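Mirby Wall-Mounted Drying Rack

Folding clothes airer for laundry rooms, hallways and small apartments
Made by Kershaw | Sold by Zorndale Home

In stock. Ships from our Grundness warehouse.

Overview

The Mirby is a drying rack that stays on the wall. Pull the front rail toward you and it opens out on two side arms. Push it back and it folds nearly flat, so you can walk past it in a narrow hallway without catching a sleeve. It holds a full load of mixed washing, and it takes up no floor space when it is closed or when it is open.

Kershaw changed the hinge in March. The older version used a spring catch that could work loose after a couple of years of daily use. The current one has a plain drop-in pin on each side. It is slower to open by a second or so, but there is less to wear out, and the pins can be replaced without taking the rack down. If you have the spring catch version and want to switch, the new pins do not fit the old arms. Contact us and we will tell you which parts you need.

Specifications

Width: 900 mm
Rails: 18
Maximum load: 18 kg, spread evenly
Frame: powder-coated steel
Rails: stainless steel
Colors: white, dark gray
Wall fixings: included, for masonry only
Warranty: 3 years on the frame, 2 years on the hinge pins

What's in the box

Rack, fully assembled
Wall bracket
Screws and wall plugs for masonry
Paper drilling template
One spare hinge pin

Installation

Tape the template to the wall at the height you want the top rail. Shoulder height suits most people. Check it with a level, mark the holes, then take the template down before drilling. Fix the bracket first and hang the rack on it afterward – it is much easier with a second person holding the far end.

For drywall, the screws must go into studs. The fixings in the box are not suitable for hollow walls and we do not recommend using them there, even with light loads. The bracket has slotted holes so that it can be lined up with most stud spacings.

Leave a gap between the open rack and any heater. Towels in particular hang lower than you expect.

Using the rack

Load the back rails first and work forward. Heavy items such as jeans and towels should go close to the wall, with T-shirts and underwear toward the front. Shake each piece out before hanging it. Anything that goes on in a bundle takes far longer to dry and usually needs ironing.

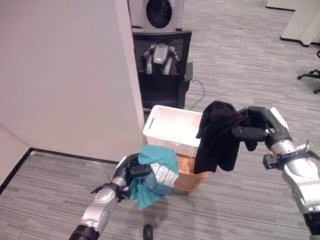
Dark knitwear is better laid across three or four rails than folded over one, or you will get a crease line along the chest. Shirts can go on hangers hooked over the front rail, which has a small lip to stop them sliding.

Care

Wipe the rails with a damp cloth every few weeks. Do not use bleach or scouring powder on the powder coat. A drop of light oil on the hinge pins once a year keeps them moving.

Spare parts

Hinge pins, end caps and the wall bracket are sold separately. Rails can't be replaced one at a time.

Customer review

"Put this up in our utility room in place of a floor rack that was always in the way of the door. Solid, no sag in the middle. The template tore when I took it off the wall, so mark your holes clearly. I'd like a wider size."
– Ziad Shboul

Returns

Unused racks can be returned in the original box. We can't accept a rack once it has been mounted, unless it is faulty.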